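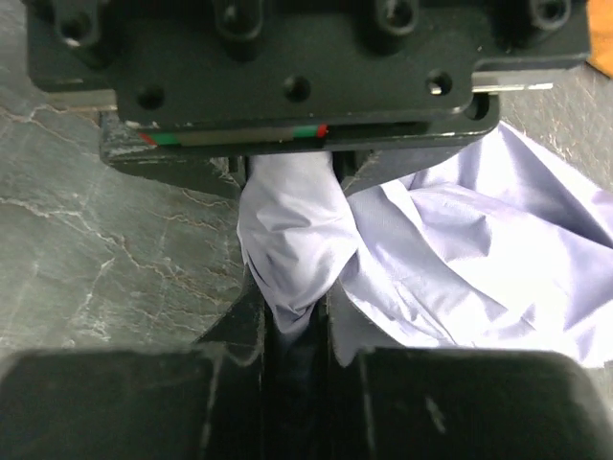
Folding and Fabric Questions, All in One Spot

I get the same questions over and over about folding, storing and looking after cloth, so I've been collecting my answers on one page. I'm Gwawr, I run the Verwood linen swap out of my dining room, and I fold a lot. Last updated 2 March 2018.

What surface do you fold on?

Anything hard, flat and smooth. My first few years I folded on the bed like everybody else, and my piles always leaned! The mattress gives under your hands, so you think an edge is straight and then you pick it up and it's off by an inch. A countertop or a stone-look table is so much nicer. Wipe it down first and let it dry all the way, especially if anybody has been near it with jam.

Does the color of the surface matter?

More than you'd think, at least for pale fabric. Lavender, cream and baby blue are hard to line up on a white counter, and gray is my favorite for all of them. If you only have white, fold by a window with the light coming in from the side so the edges throw a little shadow.

Where do I grab it?

For a small piece like a napkin or a hand towel, pinch the two corners nearest you and bring them up to meet the far ones. For anything bigger I pinch in the middle of the edge first, lift a bit, and let the sides hang. You'll see right away if one side is longer. My friend Min-kyu Byun goes corner to corner no matter how big the piece is, and her tablecloths look better than mine, so take my advice with a grain of salt.

Thirds or halves?

Halves if it's going in a drawer, thirds if it's going on an open shelf. Thirds hide the raw edges and give you that nice rounded front. Towels I always do in thirds the long way, then in half, then in half again (if your shelf is shallow, stop after the first half and roll it).

How do I fold something slippery?

Slowly, with a lot of muttering. Lay it out, smooth it from the center toward the edges with flat palms, and then fold it over a sheet of tissue paper. The tissue gives it something to hold on to. I don't stack slippery pieces more than 3 high, or the whole pile slides off the shelf the minute I open the closet door.

My lavender sheets have gone gray. Can I get the color back?

Sometimes! If it's just detergent building up, run them through a second rinse with no soap at all and see how they look when they're dry. If they've been washed with dark jeans for a year, that's dye, and you may be stuck with it. Light purples seem to show it worse than anything else in my house. I wash mine with other pale things, cool water, inside out if it's a pillowcase or a duvet cover.

Do I have to iron before folding?

Nope. Take things out of the dryer while they're warm and fold them right then, pressing each fold down with the side of your hand. I iron napkins for company and that's it. Eifion Probert wrote in to tell me he irons his dish towels, and I'm happy for him.

How do I stop getting a hard crease down the middle?

Refold along a different line now and then. I do my good tablecloths every May, when I'm pulling out the summer ones anyway. If the cloth is very old or very thin, roll it around a cardboard tube with a layer of tissue and skip the folds completely.

What about fitted sheets?

Okay. Tuck your hands into two corners, wrong side out, and flip one corner over the other so they nest. Do the same with the other two, then lay the whole thing down and fold the elastic edges in until you've got a rectangle. It won't be a perfect rectangle. Mine never are, and I have folded 31 of them in one afternoon for the swap.

Lavender sachets in the closet, yes or no?

Yes, but put them in a little dish or hang them up. Don't tuck them between layers, because the oil can leave a mark, and it shows up on light fabric months later when you've forgotten what was sitting there.

Can I drop off fabric for the swap?

Please do! Clean, dry and folded any way you like. I'll take sheets, towels, napkins, curtains without hooks, and cut lengths over a yard. No pillows, no foam, nothing with a zipper that's given up. Folks over in Fidstead can leave bags with Daichi Kubo, who drives over to me every other week with the back seat full.

Do you label things?

Only the sheets. I pin a scrap of paper with the size on the outside fold, where I can read it without pulling the stack apart. Twin and full look exactly the same once they're folded, and I've made up the guest bed wrong enough times to have learned.

I have a question that isn't here.

Send it along with whatever you can tell me about the fabric: what it's made of if there's a tag, how big it is, where you want to keep it. I answer on weekends, mostly with a cup of tea going cold next to me and a basket of towels waiting.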